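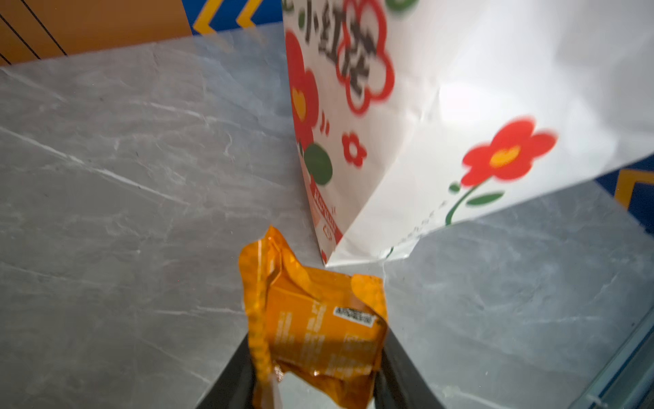 *Golshifteh Alipour*

Minutes of the watch collectors' group, Monday evening, back room at Marras

Present: Naomi Rotich (chair), Gladys Khaemba, Zawadi Kariuki, Cleiton Brito, Golshifteh Alipour (minutes).

The meeting was opened at 6 pm. The minutes of the previous meeting were accepted with one correction: the strap Cleiton offered for sale was grey, it was not brown.

**1. Club watch**

Naomi has received the second offer from Serkard for a steel diver with our name on the dial. The smallest order is 100 pieces. Gladys said this is too many for a club of our size, and she would like to ask if the rest can be sold through the shop. Zawadi prefers the blue dial, Cleiton the black. No vote was taken on the colour. Naomi will write to Serkard and ask for a sample of both.

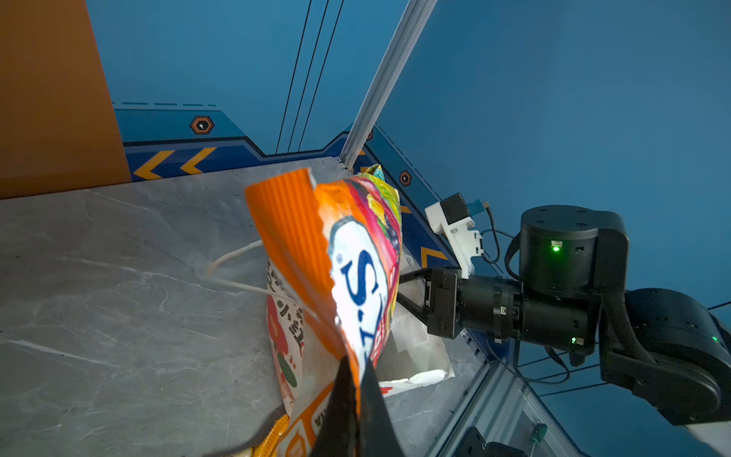 Photo: Zawadi Kariuki

**2. Water resistance testing**

The pressure tester can be borrowed again in May. It goes to 200 metres, so owners of deeper-rated divers should go to a workshop. Members must tell Cleiton when the gaskets were last changed. Old pieces with a cracked crystal will not be accepted. Gladys asked if the test is also good for gold-plated cases and Cleiton answered yes, with a soft holder.

**3. Talk on case finishing**

Zawadi has spoken with the polisher from Prormont, who is willing to come and show how a brushed surface is restored. The talk will take around 2 hours.
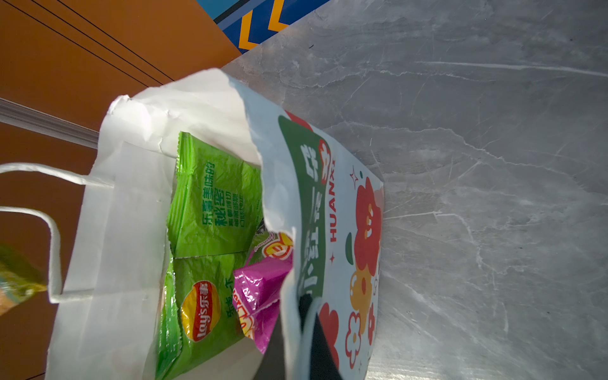 He would bring his own wheels and needs only a strong table and good light. Members may bring one case each, without movement. Naomi was worried that people will bring watches still running – this must be written clearly in the invitation.

**4. Other matters**

The Brarkovex winder is still making a noise. Cleiton will open it at home.

Gladys is looking for a bracelet link for a 1970s chronograph, 18 mm. Please look in your drawers.

Next meeting: same room, date to be sent by email.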